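Section 4: Getting Your Tile Floor Ready and Giving It a First Cleaning

Welcome back, and thank you for sticking with us through the unpacking and the filling of the tanks. The Protico Munis floor washer is a friendly machine once you know its ways, but it does its best work on a floor that has had a little attention beforehand. Set aside an unhurried morning for this section, put the coffee on, and read it all the way through once before you plug anything in.

Before you begin

You will need the washer with its gray roller fitted, the measuring cap from the accessory bag, one bottle of Callmont neutral tile cleaner, a soft broom, and 2 clean cotton cloths. Please don't use vinegar, bleach or anything sold as a grout brightener. We know a lot of households swear by vinegar (our own Esmaeil Tehrani did for years, and he writes these guides!), but it slowly eats at cement grout and will dull the rubber lip on your washer as well.

CAUTION: New grout must cure before it is washed by machine. Check the bag or ask your installer how long yours needs.

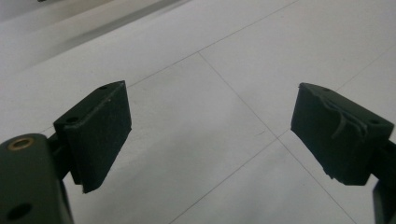 Figure 4-1. Pale tiled floor.

Preparing the floor

1. Move chairs, mats and pet bowls into another room. Heavy furniture can stay where it is.

2. Sweep toward the door, going along the grout lines first and then across them. Grit likes to settle in the joints, and a second pass picks up a surprising amount of it.

3. Run your palm over any tile that looks hazy. If it feels chalky, you probably have leftover grout film, and you should turn to Section 7 before going on.

4. Wipe up sticky spots by hand with a damp cloth. The roller will get them eventually, but you'll be standing there a good while.

The first wash

5. Pour one capful of cleaner into the clean-water tank and top it up to the line with lukewarm water. Hot water can warp the tank seal.

6. Set the dial to 2. Settings 3 and 4 are for textured stone and will leave a glazed tile wetter than you want it.

7. Start in the corner farthest from the door and walk backward at an easy pace, letting each strip overlap the last by the width of your hand.

8. Empty the dirty-water tank as soon as the red light comes on, and rinse it before you put it back.

9. Let the floor dry with a window open. Dry the edges with your second cloth if water has gathered along the baseboard.

NOTE: Light streaks after the first wash are normal and come from old cleaner lifting off the tile. Wash again with plain water and they should fade. If they're still there after the second round, write to Hussam Geagea at the Benavides service desk and tell him which cleaner you used before ours.

Roller care is covered in Section 5.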